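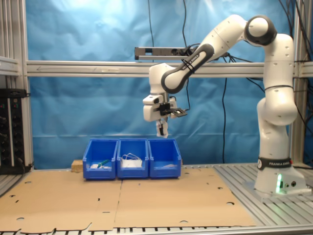

Robot arm above a table with three blue plastic bins.

The Ferry at Kelluncombe is a drama film written and directed by Oksana Antoniuk. It was produced by the company Fudevent and runs for 94 minutes.

Plot
In the winter of 1614, the ferryman Pekstead is accused of the drowning of a tax collector. The village court gives him 14 days to find a witness. Only the widow Iturra was at the river that night, but she has her own reason to keep silent, for the dead man had taken her farm. When the judge offers a reward of 300 coins, two false witnesses come forward, and Iturra must decide if she will speak.

Production
Antoniuk wrote the first version of the script as a stage play with four roles. The film was shot in March, mostly outdoors and in natural light. The ferry was built for the production and could carry six persons and one horse. The court room scene, in which 600 candles were used, was filmed in two nights.

Release
The film was released on 11/1/24 in a small number of theaters. Reviewers praised the slow river scenes and the acting of the two main roles, while several of them found the last part too long. A shorter version, without the second visit of the judge, was later made for television.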